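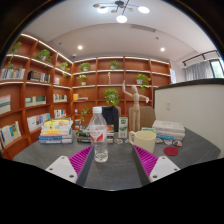

Imani Sorensen wrote in after the last issue to ask if we could please, please do something about bottles on the reading tables, because she is tired of moving other people's water to get at the books. Fair enough. So — the shared tables at Clustville, a quick word.

Water is fine. Caps on, please, all the way. Mugs too, but use a coaster, there are plenty out and they're nicer than rings on the tabletop. Keep drinks away from the book stacks, one knock and thats a whole pile to dry out. We spent 605 on replacements last year. Would like to spend it on new ones. 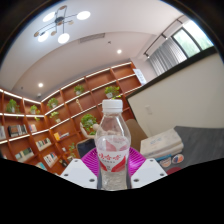 Also bottles left overnight. Anything still on a table at closing gets emptied and goes in the recycling, labels and all. Write your name on it if you want it back. Pencil doesn't work, we tried. Marker's in the drawer by the door.

Cartons — rinse them first. The bin by the stairs got pretty ripe in January and I am not doing that again.

Book swap next: 2 per person to start, more once everybody's had a look. Stacks get sorted the night before so if you have donations bring them early. No magazines this time, sorry. Pimentel room is stil full of them.

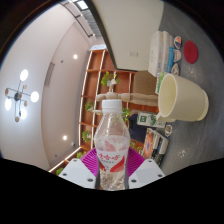
Cap on, please. Bottled water at Clustville.

Questions or complaints to the usual box. Next issue has the Tokesness trip, bring a lunch.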